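暮らしの相談ひろば > 園芸・家庭菜園 > トマト

ミニトマトの実が割れてしまいます。水やりの加減を教えてください

投稿者:ウリアナ・マクシミフ
投稿日:2023年8月18日
閲覧数:381

こんにちは!今年からベランダでミニトマトを育てはじめて、すっかり夢中になっています。朝起きたらまずカーテンを開けて苗の様子を見る、という生活がこんなに楽しいとは思いませんでした。

ところが、7月の終わりごろから、赤くなりかけた実がぱっくり割れるようになってしまいました。ヘタのまわりに輪のように入るものと、お尻のほうまで縦に走るものがあります。味はおいしいので割れた実も急いで食べているのですが、せっかくなら、つるんときれいなまま収穫してみたいです。

育てている環境を書いておきます。
場所:マンション4階、南向きのベランダ。屋根はありますが、風が強い日は雨が吹き込みます
鉢:丸いプラスチック鉢、深さは30センチ弱
土:ホームセンターの野菜用培養土
苗:5月の連休に植えた赤い中粒のミニトマト、2株を別々の鉢に
肥料:粒の化成肥料を月に1回くらい
水やり:朝にたっぷり。でも仕事で帰りが遅いと、夕方にはしおれていることが多く、あわてて夜にもたっぷりあげています

本には「トマトは乾かし気味に育てると甘くなる」とあったので、梅雨のあいだはかなり控えめにしていました。梅雨明けからはとにかく暑くて、どこまで控えていいのか分からなくなってしまいました。

知りたいのは、水の量を減らせばいいのか、それとも回数を増やすべきなのかということです。それから、割れた実をつけたままにしておくと株が弱ったりするのでしょうか。上のほうにはまだ花が咲いているので、秋まで楽しみたいです!どうぞよろしくお願いします。

オルフ・ゾエガ さんの回答

雨が当たると割れます。うちも毎年そうです。軒の奥に入れてみてください。あと、色がついたら早めに採る。それで減りました。

フリスティナ・ホロベツ さんの回答

ウリアナさん、はじめまして!トマトの話となると黙っていられなくて出てきました。うちは庭とベランダの両方で育てていて、割れの悩みはひととおり通ってきたので、長くなりますが書かせてください。

まず、実が割れるのは皮と中身の育つ速さが合わなくなったときです。土がからからに乾いているあいだ、皮は固く締まってきます。そこへ急に水がたっぷり入ると、実の中がぐっとふくらんで皮がついていけず、ぱちんといきます。色づいた実ほど皮が伸びにくいので、「あと一日で採りごろ」という実から割れるんですよね。あれは本当に悔しい!

書いてくださった内容だと、夕方にしおれるまで乾いて、夜にどっと水が入る、というのがいちばん怪しいです。夜は葉から出ていく水が少ないので、吸った分が実にまわりやすくなります。翌朝見たら割れていた、ということが多くありませんか?

なので、私なら量より乾き方の波を小さくするほうから手をつけます。朝は鉢底から流れ出るまで、ゆっくり2回に分けてあげてください。一度目で土をしめらせて、少し置いてから二度目です。乾ききった培養土は水をはじいて、鉢の内側の縁をつたって下へ抜けてしまうことがあるんです。受け皿に出てきたから大丈夫と思っていても、根のまわりは乾いたまま、ということが私にもありました。

夕方しおれていたら、夜は株元にコップ2杯くらいで止めておきます。一杯200ミリリットルとして、全部で400ミリリットルです。葉がしゃんとするにはそれで足りることが多く、残りは朝にまわします。もちろん鉢がふわっと軽いほど乾いていたら、もう少し足してあげてくださいね。

次に、土の表面を覆うこと。これは効果が大きくて、はじめてやった夏は感激しました!わらでもバークチップでも、ヤシの繊維でもいいです。厚みは5センチほど、茎のきわだけ少しあけて敷きます。日が直接当たらないだけで、夕方の土のしめり具合がまるで違います。

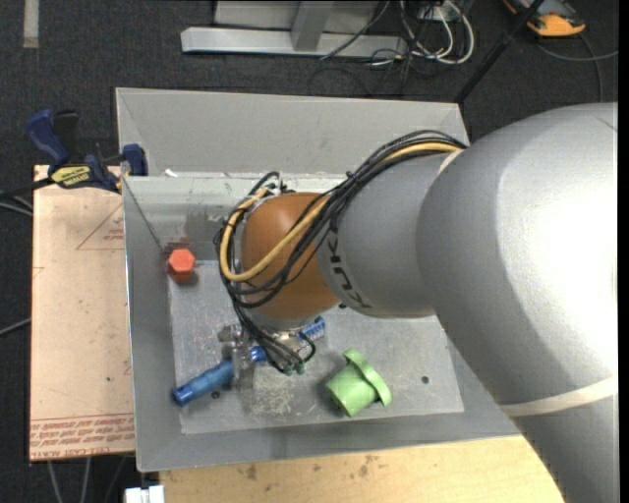

敷きわらは秋までそのままでいいですか?
最後の収穫まで敷いたままで大丈夫です。雨が続いたときだけ一度めくって、かびやナメクジがいないか見てあげてください。

それから鉢の大きさ。深さ30センチ弱だと、真夏の大きくなった株には少し窮屈かもしれません。とはいえ、今から植え替えると根を傷めて株が疲れるので、今年はそのままで。かわりに鉢を二重にするのがおすすめです。ひとまわり大きい鉢にすぽっと入れるだけで、横からの日差しで土が熱くなるのを防げます。コンクリートの床にじか置きなら、すのこかレンガで浮かせてみてください。来年は深さも幅も30センチを超える鉢にすると、水やりがずいぶん気楽になりますよ。

葉の取りすぎにも気をつけてください。風通しをよくしようと張り切って下葉をどんどん落とすと、実に直射日光が当たって皮が傷み、そこから割れやすくなります。私は黄色くなった葉と、土に触れている葉だけを取っています。実の房のすぐ上の葉は、日傘だと思って残しています。

わき芽は、見つけたら小さいうちに指でぽきっと。ただ、株が急に元気を取り戻している時期に一度にたくさん取ると、行き場をなくした水が実に向かうのか、割れが増えた年がありました。何日かに分けて取るくらいがよさそうです。

割れた実は、見つけたらすぐに採って大丈夫です。つけておくと汁に虫が寄ってきたり、かびたりして、となりの実まで傷むことがあります。割れたばかりのものはその日のうちに食べるか、冷凍してしまいましょう。凍らせた実は水をかけると皮がするっとむけて、これがまた楽しいんです!そのままスープに入れても、オリーブオイルとにんにくで煮つめても、すごくおいしい。割れて時間がたち、黒ずみや変なにおいがあるものはあきらめてください。

風の強い雨の予報が出ている日は、前の晩のうちに八分どおり赤い実を採ってしまいます。室内に置いておけばちゃんと赤くなります。冷蔵庫に入れると色づきが止まりやすいので、台所の日の当たらないところにどうぞ。

最後に品種のことも少しだけ。同じ世話をしていても、皮の薄い品種はやっぱり割れやすいです。その分、口に残らなくて甘いんですけどね。苗の札に「裂果しにくい」と書いてあるものを来年一株まぜてみると、くらべられて面白いですよ。私は毎年2月になるともう種のカタログを広げて、あれもこれもと丸をつけています。

花がまだ咲いているなら、秋の実も十分ねらえます。涼しくなってからのトマトは赤くなるまでゆっくりで、味が濃いんです。ぜひ続けてください!

メラニヤ・ホロベツ さんの回答

水やりについてはフリスティナさんの説明に賛成です。肥料のことが出ていなかったので足しておきますね。

月に1回の粒肥料は、真夏の鉢だと切れる時期があるかもしれません。水をたくさんあげるぶん、養分も流れていきます。ただ、いっぺんに増やすと今度は葉ばかり茂るので、薄めの液体肥料を週に一度、朝の水やりのかわりにあげるくらいがちょうどいいと思います。しおれているときは先にただの水をあげて、元気になってからにしてください。

見分けるコツは、てっぺんの葉です。内側にくるんと強く巻いていたら肥料が多め、茎が細くて花が小さければ足りていないほうを疑います。

それと、ヘタのまわりに輪のように入る細いひびは、強い日差しでも出ます。すだれを手すりの内側に一枚かけるだけで落ち着くことがありますよ。昼すぎから夕方までの日をやわらげれば十分で、朝日はしっかり当ててあげてください!

ウリアナ・マクシミフ さんのお礼

みなさん、ありがとうございます!夜にどっとあげた翌朝に割れている、というのがまさにその通りで、読みながら声が出ました。

さっそく鉢を奥に寄せて、バークチップを敷いてみました。水も朝に二度に分けるようにします。冷凍トマトの皮むきも、いま冷凍庫に割れた実が一袋入っているので今晩試します。すだれはこの週末に買いに行ってきます!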